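Call for Participants: Pattern Makers' Residency at Luswood

Do you draw in the margins of everything? Have you ever painted a closet door just to see what would happen, or kept a scrap of wrapping paper for years because the repeat was so good? Then please read on, because we are looking for you!

Luswood is a shared print and surface design studio on the upper floor of the old Cataseck thread mill. Every August we open our doors to 6 people who want to spend a good stretch of time making patterns for walls: wallpaper, painted murals, stenciled borders, block-printed panels, anything that is meant to live on a vertical surface and be looked at for a long time. We pay for your materials, we give you a bench and a key, and we leave you alone when you want to be left alone (and feed you when you don't).

This year's theme is Loud Rooms. We want big color and big movement. Past residents have leaned toward small florals and quiet stripes, and we love those, but we have been itching to see what happens when people really let go. Think of marbled endpapers, tree rings, topographic maps, the inside of an agate, your aunt's 1970s hallway. Think of the kind of wall that makes you put your coffee down.

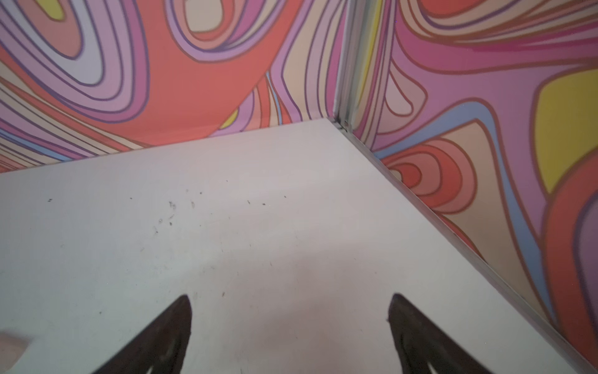 Swirling bands in coral, lilac, sky blue and yellow on two walls that meet at a corner.

Corners are a big part of the residency, by the way. A pattern that looks wonderful flat on a table can fall to pieces when it has to turn ninety degrees, and we spend the whole first week on exactly that. You'll learn how to plan a repeat so that the eye travels around the bend, how to cheat a seam, and when to let two walls simply disagree with each other. It's fussy work and we adore it.

What you'll do

The residency runs for 3 weeks. In the first, everyone works together on drawing, color mixing and corner problems, mostly in the mornings, with afternoons free for your own sketching. After that the time is yours. You'll develop one full pattern from pencil to finished wall, and hang or paint it in one of our test bays. These are plain plywood booths, each with a back and two sides, tall enough to stand in. You may cover every inch of yours. Ceilings too, if you bring your own enthusiasm for ladders.

On the last evening we open the bays to the neighborhood from 5 p.m. until people go home. There's usually soup. There's usually somebody's accordion. You don't have to give a talk, but visitors will ask you questions and it's a lovely chance to hear what a ten-year-old thinks of your color choices.

Who can apply

Anyone over 18. You don't need a degree, a portfolio site or a list of shows. We have had sign painters, quilters, a retired bus mechanic, two geology students and a pastry cook, and the mix is what makes the place hum. If you've never printed anything longer than a tea towel, that's fine! What we do ask is that you can be here for all 3 weeks, that you're happy working in a room with other people's music playing, and that you clean your own brushes.

We'd especially love to hear from people who live in or near Cataseck and have walked past the mill a hundred times wondering what goes on upstairs.
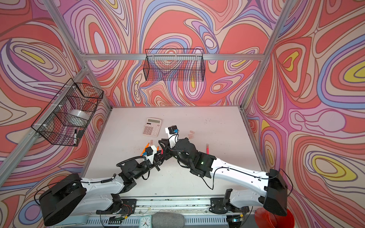 Everything you make belongs to you. We'll ask to keep one sample sheet for the Luswood archive, a set of flat drawers that currently holds 1322 of them, and you are welcome to dig through it all you like. It is the best rainy afternoon in town. Some of the sheets go back to the mill's own pattern office, and a few still have the mixing notes penciled on the reverse.

What we provide

A bench of your own, and a test bay.

A materials allowance of $500, to spend as you see fit. We can order paper and paint for you if you'd rather skip the shopping.

Use of the long print table, the screen room, the drying racks and the big Dristura press, once you've done the safety hour.

Lunch every working day, cooked by the Worku kitchen downstairs. Tell us what you don't eat.

A bed, if you need one. We have rooms in the house across the yard. They're plain but the windows are terrific.

We can't cover travel, I'm sorry to say. If that's the one thing standing between you and applying, write to us anyway and we'll try to think of something.

Getting around the building

The studio is up one flight, and there's a freight elevator that is happy to carry people as well as paper. Restrooms are on the same floor as the benches and are step-free. The screen room is narrow. If you use a wheelchair or need more turning space, let us know early and we'll set up a screen station out on the main floor, where the light is better anyhow.

How to apply

Send us one page about what you'd like to make and why it needs to be on a wall. Add up to 6 pictures of anything you've drawn, printed, painted, sewn or iced. Phone snapshots are perfectly good. Please don't send finished designs for the residency itself; we'd much rather see you start from scratch once you get here.

Put your pages in an email or drop them in the green mailbox by the mill's yard door. Itziar Rivas reads every application and answers every one, and she's glad to chat beforehand if you're not sure this is for you. Mornings are the best time to catch her at the studio.

Applications close at the end of April, and you'll hear from us in May.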